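Categoría: Fiestas y calendario | Para leer en primaria

¿Qué es un día festivo y quién decide cuándo cae?

En el calendario de clase hay días impresos en negro y días impresos en rojo. Los días en rojo son los domingos y los festivos. Un festivo es una fecha en la que la ley dice que la mayoría de las personas no tiene que ir a trabajar y en la que los colegios cierran. Este texto explica cómo se elige esa fecha, por qué algunas fiestas cambian de día cada año y qué ocurre cuando una fiesta cae en domingo.

Palabras que conviene conocer

Festivo: día de descanso fijado por una norma.
Día laborable: día en que se trabaja con normalidad.
Fiesta fija: fiesta que cae siempre en la misma fecha, por ejemplo el 1 de enero.
Fiesta móvil: fiesta cuya fecha cambia de un año a otro.
Puente: día laborable situado entre un festivo y el fin de semana, que a veces también se libra.
Romería: fiesta en la que la gente va en grupo, muchas veces a pie, hasta una ermita o un lugar del campo.

Tres niveles de fiestas

En España no todas las fiestas son para todo el mundo. Se dividen según el territorio en el que se celebran.

Las fiestas nacionales se celebran en todo el país. El 12 de octubre y el 6 de diciembre son dos de ellas. El 6 de diciembre se recuerda el día de 1978 en que los ciudadanos votaron la Constitución.

Las fiestas autonómicas se celebran en una comunidad autónoma. En Andalucía es festivo el 28 de febrero y en Galicia, el 25 de julio. Si vives en una comunidad y tus primos en otra, es posible que un mismo día tú tengas clase y ellos no.

Las fiestas locales pertenecen a un municipio. Cada municipio puede tener hasta 2 al año. Las propone el ayuntamiento, y suelen coincidir con el patrón o la patrona, con una feria o con un hecho importante para el pueblo.

Sumando los tres niveles, el máximo es de catorce festivos al año. Los domingos no entran en esa cuenta.

Un caso: la romería de Closasberg

Closasberg es un pueblo pequeño. Tiene 1000 habitantes y una de sus fiestas locales se celebra en abril. Por la mañana, los vecinos salen de la plaza y caminan hasta la ermita de Garon. El camino es estrecho, está pavimentado y pasa entre mucha vegetación. Los últimos 200 metros son de subida.

En la ermita se reparte pan y se canta una canción que los niños aprenden en el colegio. Después de comer, todos regresan. Para la ley, sin embargo, la comida y la canción no importan. Lo que convierte ese día en festivo es que el ayuntamiento lo propuso y que la fecha se publicó en un boletín oficial.

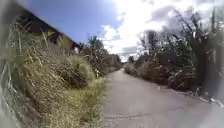
¿Por qué unas fiestas tienen fecha fija y otras no?

Las fiestas fijas suelen recordar un hecho que ocurrió en un día conocido: la firma de un documento, una votación, el nacimiento de alguien. Como el hecho tiene fecha, la fiesta también.

Las fiestas móviles siguen una regla. La más conocida es la de la Semana Santa. El Domingo de Pascua es el domingo siguiente a la primera luna llena de la primavera. Para este cálculo se toma el 21 de marzo como comienzo de la primavera y se utilizan unas tablas de la luna preparadas hace siglos. Con esa regla, la Pascua puede caer como muy pronto el 22 de marzo y como muy tarde el 25 de abril.

Otras fiestas dependen del día de la semana. En Estados Unidos, el Día de Acción de Gracias es el cuarto jueves de noviembre. La fecha cambia, pero siempre es jueves. En España, muchos pueblos hacen algo parecido y fijan su fiesta en «el primer lunes después de» otra fecha.

También hay fiestas que siguen un calendario distinto. El calendario islámico se basa en la luna y su año tiene 354 o 355 días. El nuestro tiene 365 o 366. Por eso el final del Ramadán se adelanta unos diez u once días cada año si lo miramos en nuestro calendario.

¿Qué pasa si el festivo cae en domingo?

El domingo ya es día de descanso para muchas personas. Si una fiesta nacional cae en domingo, el descanso puede pasar al lunes. Cada comunidad autónoma decide si lo traslada o si escoge otra fiesta propia en su lugar. En ese caso la fiesta se sigue recordando el domingo – lo que se mueve es el descanso.

Si la fiesta cae en sábado, normalmente no se traslada.

¿Quién trabaja en un día festivo?

Hay servicios que no pueden detenerse. En los hospitales, los parques de bomberos y los trenes hay turnos también los días en rojo. Las personas que trabajan en festivo suelen recibir a cambio otro día libre o un pago distinto, según lo que diga su convenio. Un convenio es un acuerdo escrito entre los trabajadores y las empresas.

Cómo se hace el calendario, paso a paso

1. El Gobierno publica la lista de fiestas nacionales.
2. Cada comunidad autónoma añade las suyas y decide los traslados.
3. Cada ayuntamiento propone sus fiestas locales.
4. Las fechas se publican en los boletines oficiales.
5. Los colegios preparan su propio calendario, que además incluye las vacaciones y algunos días no lectivos.

Un día no lectivo es un día sin clase, pero no siempre es festivo. Ese día tú no vas al colegio y, en cambio, las tiendas abren y los adultos trabajan.

¿Pueden cambiar las fiestas de un pueblo?

Sí. El ayuntamiento vuelve a proponerlas cada año. En Closasberg, la fiesta de abril se celebraba antes en invierno. Se cambió porque en enero anochece pronto y parte del regreso se hacía a oscuras. El año del cambio participaron 300 personas.
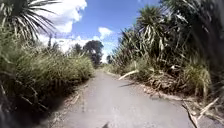
Camino estrecho entre la vegetación.

Actividad para hacer en casa o en clase

Busca el calendario laboral de tu municipio. Copia todos los festivos en una hoja y escribe al lado de cada uno una N si es nacional, una A si es autonómico o una L si es local. Subraya los que sean móviles. Después pregunta a una persona mayor si las fiestas locales eran las mismas cuando tenía tu edad – puede que alguna haya cambiado de fecha o haya desaparecido.

Texto: Ehsan Jafri

Comentarios (3)

Maestra de 4.º B: Lo hemos leído en clase. La parte de los días no lectivos nos ha venido bien, mis alumnos los confundían con los festivos. ¿Habrá una ficha parecida sobre los calendarios de otros países?

nico_9: en mi pueblo la fiesta local es un martes y mi padre hace puente pero yo tengo cole el lunes

Abuela Toom: La canción de la romería tenía antes dos estrofas más. Si a alguien le interesan, las tengo apuntadas en un cuaderno.

Contacto | Aviso legal | © Ediciones Skiltholm | Volver arriba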